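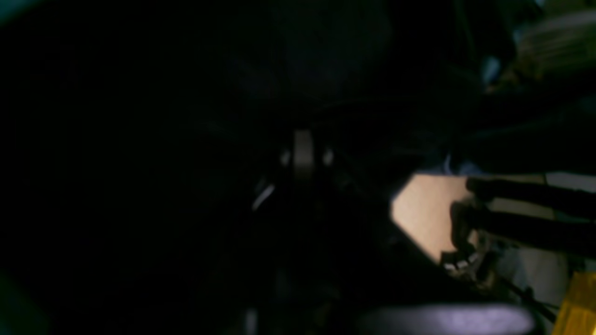
Kuhlmann Clukano spotting scope: is it enough for wolves and otters?

Posted February 27, 2022

I did not want to like a $197 spotting scope, and for the most part I don't. But I have been carrying the Clukano up and down the Dellness road since August and I get asked about it at the pullouts, usually by someone who has seen the ad and is trying to decide whether to order one before spring. So I am going to write it all out once and point people at it.

First, what the box claims. Kuhlmann calls it a "professional wildlife observation system." It's a scope. It has a 64 mm objective, an angled eyepiece that zooms, a rubber-armoured body in that grey-green colour every outdoor company settled on years ago, a soft case, a tabletop tripod and a phone bracket. There is also a leaflet with a wolf on it, standing on a ridge at sunset, and I would guess that whatever took that photo cost a good deal more than the thing in the box.

My old scope is bigger, heavier and better, and I had it along most days to compare. If you are choosing between this and a proper mid-range scope and you can afford the proper one, stop reading and go buy it. The rest of this is for people who can't, or who aren't sure yet that they like standing in the cold looking at a far hillside.

Out on the flats

The Dellness flats are a good test for cheap glass. From the upper pullout you are looking across the river at a long sage slope with timber behind it, and the animals are almost always at the top of the slope or in the edge of the trees. Elk you can pick out with binoculars. Coyotes you can usually pick out and then argue over. Wolves are where you find out what you paid for.

At the low end of the zoom the Clukano is decent. I'll give it that without much grumbling. The centre of the view is sharp enough to see legs, tail carriage, whether the ears are up. In August I had a grey wolf cross the whole slope from left to right, stop to roll in something, and go up into the timber, and I watched all of it comfortably. I could tell it was collared. I could not have told you more than that, while through my own scope I could see that one front foot was being carried a bit gingerly.

Past the halfway mark on the zoom ring things get murky in a hurry. The picture goes dim and soft, and by the top end it's like looking through a glass of weak tea. Kuhlmann prints the maximum magnification in very large type on the side of the box and I would be quite happy if they just left it off the scope altogether. Nearly every small scope does this, mind you. But the better ones do it less, and the makers tend not to build the whole ad around it.
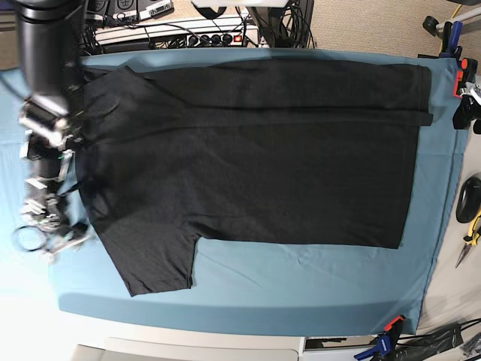
The other thing with high power on a warm day is heat shimmer, and no scope at any price will fix that for you. By mid-morning in summer that whole slope is wobbling. I have heard people at the pullout blame their new Clukano for it and start fiddling with the focus, and it really wasn't the scope's fault. Go early or go home, as far as summer is concerned.

Colour is a touch warm. A black wolf looks brown-black, and a grey one can look a bit sandy, enough that I called one a coyote for longer than I'd care to admit. There is purple fringing around anything dark against snow. On a white slope in January every raven had a little violet outline. You get used to it, but it's there, and someone who has never looked through anything else may well not notice it at all. Don't let a friend hand you something expensive to look through on your first morning out.

Edges of the view are poor. Put the animal in the middle and keep it there.

Focus and eyepiece

There is a single focus wheel on top, and on mine it was stiff out of the box and is now stiff in one direction and loose in the other. It still works. In deep cold it gets very hard to turn with gloves on, to the point where I was nudging the whole scope off the animal every time I tried to sharpen it up. I ended up setting it on a fence post across the river first thing and leaving it alone.

Eye relief is short. If you wear glasses you will see a small circle with a lot of black around it, particularly when zoomed in. The eyecup twists up and down but doesn't hold its position, so it slowly sinks while you're using it. I put an elastic around mine. For a new product that is a bit sad.

The tripod, such as it is

Throw it in a drawer. The tabletop tripod that comes with it is fine on a picnic table in a dead calm, and I can't think of anywhere on the Dellness road where you get both. In any breeze the view trembles so much you may as well go back to binoculars. The scope has a standard mount on the foot, so it goes on whatever full-size tripod you have, and it becomes a different instrument. If you don't own one, add that cost in before you decide that this is a bargain. This is my biggest complaint with how it's sold. The ad shows it on the little legs, on a boulder, with mountains behind, and people show up believing that's the whole kit.

The phone bracket is better than I expected, which isn't saying a lot. It's a spring clamp that slides over the eyepiece, and once it's lined up you can get a recognizable record shot of a wolf a long way off. Lining it up takes ages. I missed an entire river crossing by a family of otters at Vurnville while I was sliding my phone left and right looking for something other than black. By the time I had the circle centred there was just a wet log. Now I leave the bracket in the car unless something is asleep.

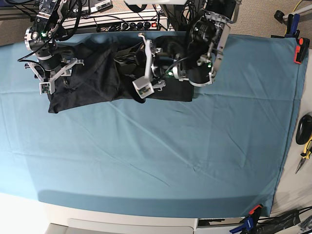 Weather

I'd been suspicious of the "fully waterproof" line and I'm still suspicious. It rained on me properly at the Vurnville marsh, sideways rain for most of a morning, and nothing got in that I could see. Good. Then in December I brought it from the truck into a heated cabin without thinking, and the inside of the front glass hazed over and stayed that way until the next afternoon. A nitrogen-filled scope shouldn't do that. Kuhlmann says on the box that it's nitrogen-filled. Maybe mine wasn't, or maybe the seal had let go after a few months of rattling around behind the seat. I wrote to them and got a polite reply suggesting a dry place and a soft cloth. The haze was on the inside.

It has not come back, but since then I leave it in its case in the unheated porch overnight.

The soft case deserves a kind word, oddly. It's the stay-on type with flaps at both ends, the snaps are large enough for mitts, and it has a decent strap. The lens cap is on a cord so you can't drop it in the river. Someone at that company does go outside, I just don't think they were asked about the eyecup.

A week with it and nothing else

To be fair to the thing, I left my good scope at home for 7 straight mornings this month and only took the Clukano. I saw wolves on 2 of them, a normal sort of average for me in February. One was a pair bedded down in the open, two dark lumps that didn't move for so long that the car next to me decided they were rocks and left. At low power I could see an ear flick now and again. That was enough to keep me standing there, and eventually both got up, stretched and trotted off west with a magpie following along behind.

The second was a bunch strung out along the treeline in poor light, just after dawn, and there the small objective really hurt. I could see that there were animals moving. I couldn't have sworn to how many, or picked the pups from the adults, and a man with a larger scope beside me was happily calling out colours. If first and last light is your time, and with wolves it generally is, then this is the weakness that would bother me most. You can live with purple ravens.

For bighorns, mountain goats, elk, a bear out on a slope in full daylight, ducks on the marsh at a sensible distance, it was perfectly all right. I enjoyed the goats in it. It weighs very little, and I walked it up to the Vurnville overlook in the pack without resenting it, something I can't say about my other one.
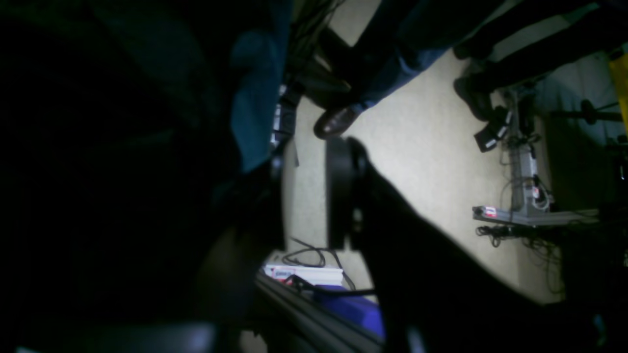 Dark blue jeans, pale beige carpet.

Would I buy it again?

Not for myself. I would think about it for a teenager who is keen, or as a second scope to leave in the truck so that visitors can have a look without breathing on mine. At full price I'd want a better eyecup and a focus wheel that turns the same in both directions. I have seen it marked down in the fall, and at a decent discount my grumbling gets a lot quieter.

A used mid-range scope is the alternative I'd push hardest. They turn up at the end of the season from people who tried it, got cold and took up something else. Check the glass with a flashlight, run the zoom through a few times, make sure the foot isn't cracked, and you'll likely end up with more scope for not a lot more money. You won't get a leaflet with a wolf on it.

If you do go ahead and order the Clukano, keep it at the bottom half of the zoom, put it on real legs, and keep the receipt somewhere you'll find it. Mine is still going. I'll add a note below if the haze returns or the focus wheel finally packs it in.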